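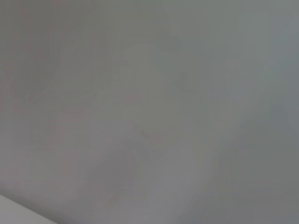
The Gray Between the Tiles

Grout fails slowly, and usually in the same places. In a shower it goes first along the bottom course, where water stands longest, and then at the inside corners, where two planes of tile meet and move independently of each other. In a kitchen it goes in front of the sink. A homeowner tends to notice discoloration, scrubs it for a year or two, and calls a tile setter when a piece comes away under the brush.

Ionuț Văduva has been setting and repairing tile for most of his working life, and he now spends more hours on repair than on new work. His present job is an apartment building called the Trinitz, which has 229 bathrooms built to three floor plans. The original grout was a standard cement mix, unsealed, in joints an eighth of an inch wide. The owners first asked for a price to regrout everything. Văduva talked them into a survey.

"Half of it is only dirty," he says. "You don't cut out a joint that is only dirty."

The distinction matters because removal is the expensive part. Cement grout is a mix of Portland cement, pigment, water and, for wider joints, fine sand. Once cured it is hard, brittle and porous. Soap residue and minerals settle into the pores and darken the surface, but the joint underneath can be sound. A blunt probe dragged along the line tells most of the story. Sound grout resists and leaves a faint mark. Failed grout powders, or rocks in the joint as a loose strip.

Cracking at a change of plane is a separate matter. Walls framed in wood move with the seasons, and a floor moves differently from the wall standing on it. Cement cannot stretch, so a grouted corner will crack however well it was packed. The accepted practice is a flexible sealant at every inside corner and where tile meets a tub. In the Trinitz the corners were grouted, and by Văduva's survey they account for most of the real damage.

For the repair he rakes out the old material to at least two-thirds of the depth of the tile. He uses an oscillating tool with a carbide blade on the straight runs and a hand saw within an inch of any fixture. The joint is vacuumed, wiped with a damp sponge and left until the surface moisture is gone. Dust left in the joint weakens the bond and is the usual cause of a repair that falls out within the first year.

Mixing is where he is strictest. Water is measured, never poured by eye. The batch is stirred at low speed, left to stand for 5 minutes and stirred again with nothing added. Extra water makes the mix easier to spread, but as it evaporates it leaves voids, and the joint shrinks, softens and dries to an uneven color. Pigment also travels with water. A gray that looked right in the bucket can dry blotchy if the sponge was too wet during cleanup.

Color matching is the complaint he hears about most. Manufacturers print charts, and a chart shows fresh material under good light. Grout that has been in service for a decade has shifted, often toward brown. He makes up sample sticks from two or three neighboring shades, lets them cure fully and holds them to the wall in the room where they will be used. At the Trinitz he settled on a warm gray from Pavico, one step darker than the original specification.

Epoxy grout would resist staining better and needs no sealer. It also costs several times as much, sets quickly and leaves a haze that is difficult to remove once hard. He used it at the Imai, a restaurant kitchen with quarry tile and a daily degreaser, and would use it there again. In a rental bathroom he considers it hard to justify.

The survey ended with 1,372 feet of joint marked for removal, nearly all of it at corners and tub edges. The remainder will be cleaned with an alkaline cleaner, rinsed twice and sealed. Work began in June on the top floor. Each bathroom is out of service overnight, and the sealant needs a full day before the shower is used, so the tenants get a notice taped to the door and a key to a spare unit down the hall.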